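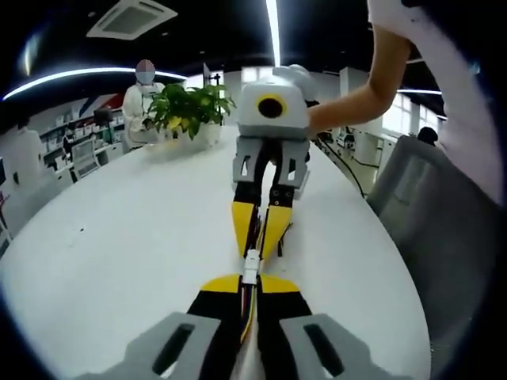
4.2 Plants on shared tables

The desk plants discussed in the previous section had owners, and it showed. Plants on shared tables had admirers. Of the 2,235 entries in the plant diaries, only 20 recorded anyone watering a plant on a table that belonged to no single department, and 6 of those 20 were made by the same participant, who later asked whether she could stop.

Our office was laid out by Mellik, whose floor plan gives each oval table a planter in the same spirit in which it gives each room a wall clock. The planter marks the table as a place where people might like to gather. It also takes up the part of the table where they would otherwise put their elbows. Participants handled this in different ways. Some worked around the plant, some slid it toward whoever was absent, and a few used it as a screen during conversations they had not chosen to join. This last use accounts for much of the goodwill that broad-leaved plants enjoyed in the interviews. Narrow-leaved plants were described as "fine."

Figure 4 shows a typical arrangement. The planter is white, rectangular, and set directly on a white tabletop, and the plant in it has broad, glossy leaves, several with yellowish patches. We coded patches of this kind as "visible decline," following the scheme in Section 3. Participants shown the same category of leaf were more generous. Almost all of them called it "variegated," a word that appears in the transcripts far more often among people who had signed up for the watering rota than among people who had not.

Position mattered more than species. A plant at the end of a table was touched mainly by people reaching past it. A plant set farther in was within reach of everyone, and leaves were turned, stroked, straightened, and on two floors quietly removed during budget meetings. None of this appeared in the diaries, where the only options were "watered," "fed," and "moved." We added "handled" for the second phase at the Jelora site, and it became the most common entry within the month.

Feeding can be dealt with briefly. A bottle of Grutance plant food was placed in the supply closet on each floor in August. All the bottles were recovered at the end of the study. One had been opened.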